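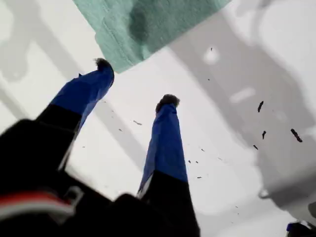
Figure 1. Blue-covered finger touching the pale green cloth.

Clivden Food Trail: Project Report
29 April 2019

So my project was about the food in Clivden, and mostly about what visitors end up eating when they come here versus what people who live here eat. I picked it because my family moved to town when I was little and I still get asked "where should we go for lunch?" by every relative who comes through. I wanted a better answer than the pizza place by the bus station.

I started in February with a short survey. I left paper copies at the visitor center and put the same questions online, and I got 143 replies (way more than I expected!). The big question was "Name one local dish you tried." A lot of people left it blank, and plenty wrote fish and chips, which you can get anywhere. The ones who did name something local nearly always said smoked trout pie, so that went straight on my list.

Then came the fun part — eating. I visited 17 places, including cafes, two bakeries, the Saturday-style market stalls down by the river and a diner called Drakos that has been serving the same bean and sausage stew since before my parents were born. I had it with cornbread and went back the next week for another bowl. Itico is the fancier one, right on the square, and their trout pie comes with pickled onions on the side. I liked the pie but the crust was a bit thick for me. The plum dumplings at the Fuvus bakery were my favorite thing in the whole project, and they sell out before noon, so go early.

From all that I chose five dishes for the trail: the stew, the trout pie, the dumplings, a barley soup with dill, and the honey cake they sell at the market. My rules were that the dish had to be on the menu all year and cost less than a movie ticket. That second rule knocked out the roast lamb, and I'm still a little sad about it.

I made a folding map and tried it out on five classmates. They walked the whole route in one afternoon, and the main complaint was the hill between the square and the bakery, right after a bowl of stew. I flipped the order so the bakery is the first stop now. They also wanted vegetarian options marked — I added a small leaf next to the soup, the dumplings and the cake.

If I did this over I would ask people on the survey how long they were staying, since a day visitor can't really do every stop. I'd also write down prices the first time I went in, so I didn't have to go back to four places just to look at a menu.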